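Evelien Kuipers had promised to clear the table by noon, and at noon she was still deciding about the tablecloth. It had come from the market in Ternow the year they moved in. Ilse said it was too cheerful for January and put it away every winter, and every March Evelien got it out again.

"Leave it on," Ilse Fröhlich said from the hall. "The buyers might like it."

"They're paying for the house. They don't get the cloth."

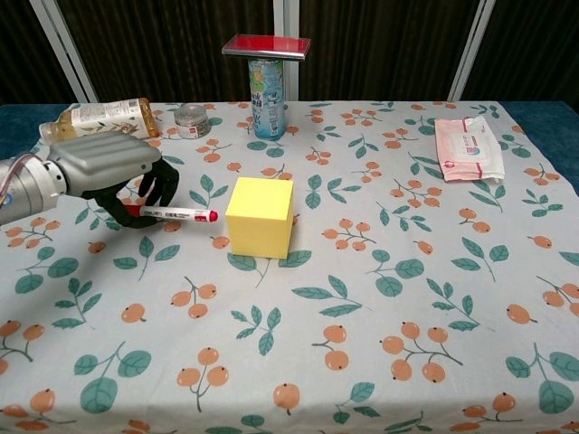 Ilse wanted the table for sorting, one end for Avberg and the other for the dump. She had written her rules on an envelope and lost the envelope. Evelien sat down and ran her thumb over the orange berries and the teal leaves until she came to the place where Ilse had once mended it. She thought about the small jar with the silver lid, at the back, and whether there was any sense in driving a jar 300 miles.

"Avberg or dump?" Ilse asked. She had come in with her coat on.

"Which?"

"The jar."

"Avberg," Evelien said.

Ilse nodded and went out to see if the van had come.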